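# Falcão Brush Lettering Word List

Hello and welcome! Falcão is a list of words and short phrases that are good fun to letter with a brush, sorted by the strokes they make you practise. It began as a scruffy text file that Joana Barros kept for her evening class in Stilwood, and it has grown quite a bit (3,352 entries in this release!).
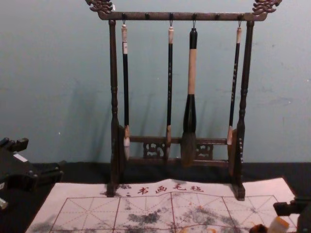
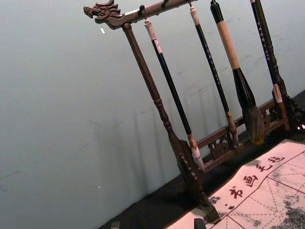

*Calligraphy brushes hanging from a dark wooden rack.*

## What's in it

- `words.csv` – the full list, one entry per line
- `warmups.csv` – 100 short entries for the first few minutes of a session
- `phrases.csv` – 973 phrases, mostly proverbs, greetings and bits of old song
- `notes/` – Joana's teaching notes, typed up by Mutua Kioko

Each line in `words.csv` has four columns:

| Column | Meaning |
|---|---|
| `text` | the word itself |
| `lang` | `en`, `pt` or `lv` |
| `stroke` | main stroke practised, e.g. `hook`, `sweep`, `dot` |
| `level` | 1 (gentle) to 5 (bring biscuits) |

The Portuguese words are my favourite part. All those tildes and cedillas are lovely to do with a loaded brush, and Ilídio Antunes went through every one of them to check the spelling. Thank you, Ilídio!

## Known gaps

Levels are one person's opinion. Ho-yin Cheng and I disagreed on 211 of them and kept the higher number each time. There are very few words with a `z`, and the Latvian section is still thin, so do send more. Chinese and Japanese aren't covered at all, as they need a stroke system of their own and someone who knows it properly.

## Adding words

Open a pull request against `drafts`, with UTF-8 text and no trailing spaces. Please letter the word at least once before you send it in!

## Licence

CC BY 4.0. Credit "Falcão word list" and you're all set.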